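Section 6. Direct Deposit and Split Pay

This section covers adding a bank account to your Jernis employee profile, splitting your pay between accounts, and changing or stopping a deposit. It applies to hourly and salaried employees at all Kasprzak locations, including Seltirthorpe. Contractors are paid through accounts payable and do not have a Pay tab.

You need an active Jernis login before you start. If you have not yet received your activation email, see Section 2. If your account is active but you don't see the Pay tab, your hire record has not been released by payroll. Contact the payroll desk and ask for the release. You can't do it from your own profile.

6.1 What you need

Have the following ready:

The name of your bank or credit union
The nine-digit routing number
Your full account number
The account type (checking or savings)
The phone you registered when you activated your login

The routing number and account number are printed along the bottom of a paper check. The routing number is usually on the left. If you don't have checks, look in your bank's app or website under account details, or call the bank. Some banks list one routing number for wire transfers and a different one for electronic or ACH deposits. Use the one for ACH.

Caution: Do not copy the numbers from a deposit slip. The routing number on a deposit slip may be an internal number, and the deposit may be returned.

Caution: Your debit card number is not your account number. Jernis does not check for this, and it will accept the entry if the length is within the allowed range.

6.2 Adding your first account

1. Sign in to Jernis and select Pay from the menu on the left. On a phone, open the menu with the three lines at the top of the screen.

2. Select Deposit Accounts. If no account has been added, the page reads "Paper check" next to Current Method.

3. Select Add Account.

4. Enter the routing number. When you move to the next field, the bank name fills in. If the name is not the one you expect, stop and check the number. Banks that have merged sometimes appear under the older name. Your bank can tell you whether that is correct.

5. Enter the account number, then enter it again in the Confirm field. Pasting is turned off in the Confirm field. Include any leading zeros. Do not enter spaces or dashes.

6. Choose Checking or Savings.

7. Leave Deposit Amount set to Full Net Pay unless you plan to split your pay. Splitting is covered in 6.4.

8. Read the authorization and check the box. The authorization allows your employer to send deposits to the account and to reverse a deposit made in error, within the limits set by the banking rules.

9. Select Submit. A code is sent to your registered phone. Enter the code and select Confirm.

The account now shows as Pending. You will also get an email saying that a deposit account was added. If you get this email and did not add an account, go to 6.7 right away.

Note: The code expires after 4 minutes. Select Send Again if you need a new one. Only the newest code works.

6.3 Pending accounts and your first check

A new account stays Pending until the bank details are verified. Verification runs with the regular payroll cycle and can't be rushed by the payroll desk. While the account is Pending, you are paid by paper check, or to the account you already had on file.

Paper checks are mailed to the home address in your profile. Look at the address before payday, especially if you moved for school or for the summer. Students who start work in August often still have a parent's address on file from the application. To change it, go to Profile, then Contact, then Home Address.

If you would like to pick up your check at your work location, select Hold for Pickup on the Deposit Accounts page. The setting applies to one check only and then goes back to Mail. Bring a photo ID. Another person can't pick up your check unless you have signed the release form at the payroll desk first.

When verification is finished, the status changes to Active. The next payroll that is opened after that date goes to your account. A payroll that is already open is not changed, even if payday hasn't arrived.

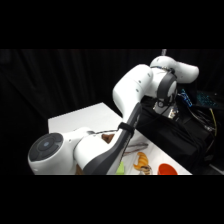
Your pay stub shows how each payment was made. Go to Pay, then Pay Stubs, and open the most recent one. The Payment section near the bottom lists either a check number or the last digits of each account with the amount sent to it. Keep checking the stub until you have seen one full deposit arrive.

6.4 Splitting your pay between accounts

You can send parts of your pay to more than one account. Many employees send a set amount to savings and the rest to checking. Jernis allows up to 6 accounts in total.

Each account uses one of these amount types:

Fixed Amount. A set dollar amount is sent each payday.
Percent of Net. A percentage of your take-home pay is sent each payday.
Remainder. Whatever is left after the other accounts have been filled.

One account must be set to Remainder. If you have only one account, Full Net Pay and Remainder mean the same thing.

1. Go to Pay, then Deposit Accounts.

2. Add the second account, following steps 3 through 6 in 6.2.

3. At Deposit Amount, choose Fixed Amount or Percent of Net and type the figure. Do not type a dollar sign or a percent sign.

4. Return to the list and open your first account. Change its amount type to Remainder if it isn't set that way already.

5. Use the arrows to put the accounts in order. Accounts are filled from the top of the list down. The Remainder account always moves to the bottom.

6. Select Preview. Jernis uses your last pay stub to show what each account would have received. New employees with no pay stub can type in an estimate.

7. Select Submit and enter the code sent to your phone.

Suppose your take-home pay is $2,000. You have set a Fixed Amount of $300 to savings and Remainder to checking. Savings receives $300 and checking receives $1,700. If your hours drop and your take-home pay is $250 the next time, all of it goes to savings and checking gets nothing.

Caution: If your hours change from week to week, a large fixed amount can leave your main account short when rent or a loan payment comes due. A percentage may suit you better. You can change the amount type as often as you like, but each change follows the cutoff in 6.5.

Note: Percentages are taken from net pay, after taxes and other deductions have come out. Splitting your pay does not change how much tax is withheld, and it does not change the wages reported on your W-2.

6.5 Changing an account

Changes submitted before the payroll cutoff apply to the next payday. The cutoff for the current period is shown at the top of the Deposit Accounts page. Changes made after the cutoff are saved and apply to the payday after that.

1. Go to Pay, then Deposit Accounts, and select the account.

2. To change the amount or amount type, select Edit Amount, make the change, and submit.

3. To change the routing or account number, you have to add the account as new. Numbers on an existing account can't be edited.

4. When the new account shows Active, open the old one and select Remove.

Caution: Do not close your old bank account until a deposit has arrived in the new one. If a deposit is sent to a closed account, the bank returns it, and the payment has to be reissued by check. This can take several business days, depending on how quickly the bank sends the money back.

6.6 Pay cards

Employees without a bank account may ask for a Lototar pay card. The card is loaded each payday and appears in Jernis as a deposit account with the type Card. Read the fee sheet that comes with the card before you activate it. Using a pay card is your choice, and you may stay on paper checks.

1. Go to Pay, then Deposit Accounts, then Request Card.

2. Confirm your mailing address.

3. When the card arrives, activate it by calling the number on the sticker.

4. Return to Deposit Accounts, select the card, and choose Start Deposits.

A pay card can be combined with bank accounts in a split. It counts toward the limit on accounts in 6.4.

6.7 If something is wrong

The deposit did not arrive. Open your pay stub and compare the last digits with your bank statement. If they match, ask your bank whether a deposit is being held. Deposits may post at any time on payday, and some banks post later than others. If nothing has posted by the close of business, call the payroll desk.

The status is Rejected. The bank did not recognize the account. Remove it and add it again with the correct numbers.

You did not receive a code. Check the phone number under Profile, then Security. If the number is out of date, you can't replace it yourself. Payroll must confirm who you are first.

An account was added that you don't recognize. Change your password, then call the payroll desk. Do not reply to the notice email or follow links in any message asking you to "confirm" your deposit details. The payroll desk will not ask for your password or a code by email, text or phone.

For the Seltirthorpe location, questions on this section go to Thư Bạch at the payroll desk. Have your employee ID ready. It is printed in the upper corner of every pay stub and shown under your name in the Profile page.

Section 7 covers viewing and downloading year-end forms.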